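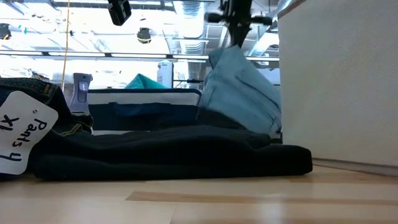 Black pants, folded, on the wood floor.

The woman who runs the alterations counter at Climside has been hemming pants for 27 years, and the first thing she did when I walked in was look at my ankles. "Those are too long," she said. "You're walking on the backs." I was!

I'd come to ask her why it's so hard to buy pants that fit, and she laughed and pulled out a stool for me. "They make them for one leg length and hope," she said. "Then you bring them to me." She charges 16 dollars for a plain hem, a bit more if there's a lining, and in March, when the Laltmont high school band gets its concert clothes, she can hardly see over the pile.

Black is the color she likes least (I was surprised, I figured it hid everything). "It hides it from you, sure. It hides it from me too. Black thread on black cloth at five in the evening – no thank you." She works on black in the morning, next to the window, and leaves the khakis for later.

So what should the rest of us do before we bring something in? Wash it first, she told me, and dry it the way you always dry it. "Cotton shrinks. People hem it new and then they're back here mad at me." And bring the shoes you'll wear. She says this to every customer and has a sign up saying it too, and people still show up in flip-flops.

She learned the trade at a uniform shop in Plomora, where her first big order was 400 pairs for a hotel. "I dreamed about cuffs," she said. I asked if she ever wanted to do something else. She thought about it while she pinned my left leg. "I'd like to make coats," she said. "Stand up straight, please, you're leaning."

My pants will be ready next week.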